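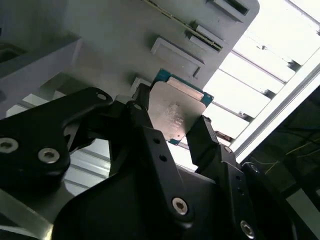
Home Manuals Downloads Spares Contact

Section 4. Changing the processor and cooler in the Kenix desktop

Read this section through once before you pick up a screwdriver. It covers the Kenix office desktop in both case sizes, fitted with the Šindelář cooler. It doesn't cover the thin model, whose processor is soldered down whatever the seller told you.

4.1 Do you need to do this at all?

Probably not. Most machines sent to the Zalstead workshop for "a faster processor" are short of memory, or have a full disk, or start a dozen programs nobody asked for. A new processor fixes none of these. Before spending money:

1. Restart the computer and leave it alone until the disk light settles.
2. Open the programs you use on an ordinary working day, all of them.
3. Start Ilar, our monitoring tool, and look at the Memory and Processor bars while you work.
4. If Memory is full and Processor is not, stop here and go to Section 3.
5. If Processor stays full for minutes at a time, and it is your own work keeping it full, carry on.

Note: Ilar has a button marked Health Score. Ignore it. The score goes down when the disk is nearly full and up when you empty the recycle bin, and we have asked for it to be taken out.

Faster processors of the same family are often sold as an "upgrade kit" with a small tube of paste and a leaflet. The paste is fine. The leaflet is for a different case.

4.2 Check the part before you open the box

1. Find the board revision. It is printed on the label inside the side panel, and shown on the first page of the set-up screen.
2. Look up the revision in the table at the back of this manual.
3. Compare the full part number, including the letters at the end. Two parts with the same number and different letters can need different power, and only one of them may start.
4. Check the date of your firmware. If it is older than the entry in the table, update it now, with the old processor still in place (see 4.3).

"Fits the same socket" is not the same as "works in this board". Sellers use the first phrase freely. If the part isn't in the table we haven't tried it, and a stranger's review saying it ran perfectly is no help to you when yours does not.

Used processors are usually a reasonable buy. They have no moving parts and seldom wear out in ordinary use. Damage tends to come from handling, so look at the underside under a good lamp. Scuffs on the metal lid are normal. Burn marks, missing gold, or anything rattling in the packet are grounds for sending it back.

4.3 Firmware

1. Copy your own files somewhere else. Firmware updates don't normally touch them, and normally is doing a lot of work in that sentence.
2. Download the file for your exact revision from the Downloads page.
3. Put it on an empty USB stick of 8 GB or smaller. Larger sticks work on some boards and are silently ignored on others.
4. Restart, hold F8, and choose Update from USB.
5. Wait. The screen may stay black for some minutes.

CAUTION: Don't switch off at the wall while the screen is black. If it is still black after half an hour, ring us before doing anything else.

Skip this step only if the table says you can. We don't advise updating firmware for its own sake, and the promise of "improved stability" in the release notes has been there, word for word, since the second release.

4.4 What you need

A cross-head screwdriver with a reasonably long shaft
Lint-free cloth, or coffee filters
Isopropyl alcohol
Thermal paste
A shallow dish for the screws
A lamp you can move

You don't need a magnetic mat, a spreading tool, a vacuum pump or gloves. An earthing wrist strap is cheap and does its job, provided it is clipped to bare metal. Clipped to a painted case it is jewellery.

4.5 Taking the cooler off

1. Run the computer for ten minutes, then shut it down fully. Sleep is not off.
2. Switch off at the wall and pull out the mains lead. Hold the power button in for a few seconds.
3. Lay the case on its side and remove the side panel.
4. Unplug the cooler fan from the board. Pull on the plug, never the wires.
5. Loosen the four cooler screws a turn at a time, working corner to corner. They are sprung and stay attached to the cooler.
6. Twist the cooler gently left and right until it gives. Then lift.

CAUTION: Never pull the cooler straight up while it is still stuck. Old paste grips hard, and on boards with no metal clamp the processor can come out with it, legs bent.

If it won't twist, put the fan plug back, close up, run the machine for a while longer and try again from step 1. A hairdryer has been suggested on various forums. We've had the boards afterwards.

Wipe the old paste from the base of the cooler with cloth and alcohol. It doesn't need to shine. A grey shadow in the grain of the metal is harmless, and an hour spent polishing it will gain you nothing you could measure.

4.6 Changing the processor

1. Push the socket lever down and slightly outwards, then raise it fully.
2. Open the metal clamp, if your board has one.
3. Lift the old processor straight up by its edges. Set it down in its tray or on a clean card.
4. Look into the socket from two sides with the lamp low. You are looking for fluff, hairs and anything that breaks the pattern.
5. Find the small triangle on one corner of the new part, and the matching triangle on the socket.
6. Lower the processor into place with the two lined up. It should drop in under its own weight.
7. Close the clamp and bring the lever down.

The lever on a clamped socket takes a worrying amount of force, and may creak. This is normal provided the processor sat flat beforehand. If it did not sit flat, no amount of force is normal. Open up and start again from step 5.

Keep your fingers off the underside throughout. If you do touch it, a wipe with alcohol and a few minutes to dry is enough.

Note: Do not try to straighten bent contacts with a pencil, a credit card or a sewing needle unless you have already accepted the loss of the board. It can be done. The videos tend to show the one that went well.

4.7 Paste and cooler

1. Put a single blob of paste in the middle of the metal lid, the size of a small pea.
2. Lower the cooler straight down, with the fan lead on the same side as its socket.
3. Start all four screws by hand before tightening any of them.
4. Tighten corner to corner, a turn at a time, until each screw stops.
5. Plug the fan back in.

There are long arguments about whether paste should be a pea, a line, a cross or spread flat. On this cooler we could find no difference worth writing down. Too little matters and far too much makes a mess. Between the two, please yourself.

The larger case needs support bracket 267 behind the board. Check that it hasn't dropped when the screws came out; it is held on by a sticky pad which dries up after a few years. Without it the cooler screws will turn for ever and never tighten.

4.8 First start

1. Leave the side panel off. Connect the screen, keyboard and mains.
2. Switch on and watch the cooler fan. It should turn within a second or so.
3. Go into the set-up screen and check that the new processor is named correctly.
4. Look at the temperature. In a cool room, ours settled at 31 degrees in the set-up screen. Yours will be different, and a few degrees either way means nothing.
5. If it climbs steadily and doesn't level off, shut down and go back to 4.7.
6. Start the computer as usual and run Ilar's long test with the panel back on.

The first start may be slow, and the machine may restart itself once or twice while it sorts out its memory settings. Leave it be.

If there are 2 beeps and no picture, take the memory out and press it back in until both ends click. It is nearly always the memory, knocked while somebody was leaning on the case. Beeps in any other pattern are listed in Section 9, though the list was supplied by the board's maker and we have found it wrong more than once.

Keep the old processor until the new one has done a full month's work.

Back to contents Next: Section 5, Fans and noise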